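Kostbridge keeps its two-arm bench cell in the same open hall as its other test stations. The technician responsible for it has held the post since the cell was installed and agreed to discuss its upkeep for the Kostbridge staff bulletin. The conversation took place at the bench in May, before the morning shift began.

The cell sorts small bottles into a tray. Its working surface is a wooden tabletop inside a black metal frame, and its grippers were supplied by Cikon. Control software is provided by Plullik under a service agreement that was renewed this year.

Asked what a normal day of maintenance involves, the technician began with the finger pads. "The pads come first, before power is applied to the arms," the technician said. "I look at the texture under a hand lamp. If the ridges are worn smooth on one side, the finger has been closing at an angle, and changing the pad will not fix that. The finger has to come off and be seated again."

Pads are replaced after 200 hours of operation, or earlier if inspection requires it. Both fingers of a gripper are always changed as a pair. The technician explained that an earlier practice of replacing one pad at a time had produced uneven grip, and that small bottles had turned in the fingers as they were lifted. The mounting screws are tightened in 2 passes, the second after the gripper has been opened and closed through its full travel.

Calibration of the wrist cameras follows. The procedure takes 90 minutes for the full cell and is carried out with the bench cleared. A shorter check is performed with the bottles and tray in place. "The long procedure tells me where the camera is," the technician said. "The short one tells me whether the cell can do its job today. I would not want to run a shift on the first without the second."

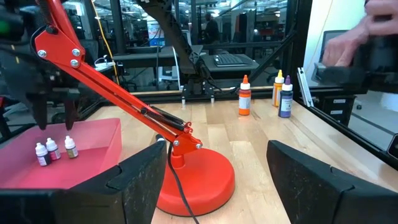
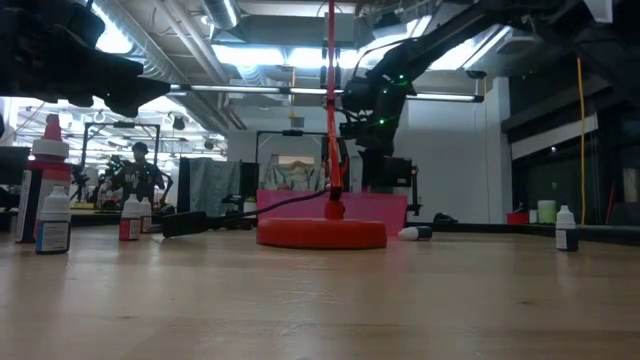 Cable routing was the subject on which the technician spoke at greatest length. In the first months of operation, most unplanned stops were traced to cords on the bench and not to the arms themselves. An arm following a low path can catch a loose cord and drag whatever is attached to it, and the controller records the event only as excess force. The black cord at the red base is the sort of item the technician now reviews before each run. "A light cord does not look like an obstacle," the technician said. "The arm does not treat it as one either, and that is the difficulty. I want to know where it lies and how much slack it has, and I write that down with the rest of the setup."

The setup record is kept on paper. It lists the position of the tray, the bottles in use, the height of each arm at rest, and any change made to the fixtures. Plullik offers an electronic version of the record, which the technician has reviewed and may adopt when the present book is full. In the meantime the paper book stays with the cell, and entries are initialed by whoever makes them.

The most serious repair to date concerned an elbow joint on one of the arms. It had begun to settle slightly lower than commanded after long periods at rest. The fault was small enough to pass the daily check and was noticed only when several lifts in a row failed at the same corner of the tray. The joint unit was sent to Hsueh, the firm that handles repairs for the hall, and the cell ran on one arm until the part came back.

"We learned to log the resting position at the end of the shift as well as the start," the technician said. "If the two figures differ, I ask for the arm to be held out of service until I have seen it. There was some resistance to that at first. People have schedules to meet."

The returned joint was fitted in an afternoon. Bringing the arm back into regular use took longer, as it was first run at reduced speed and then put through 105 lifts without a fault before release. The same requirement now applies after any work on a joint.

On the question of training, the technician recommended that new operators spend their first week on inspection alone. They should handle the pads, learn the sound of a gripper closing properly, and be able to find the emergency stop without looking for it. Operators who wish to assist with maintenance may apply through their shift lead. The next training period at the cell will cover pad replacement and the short camera check.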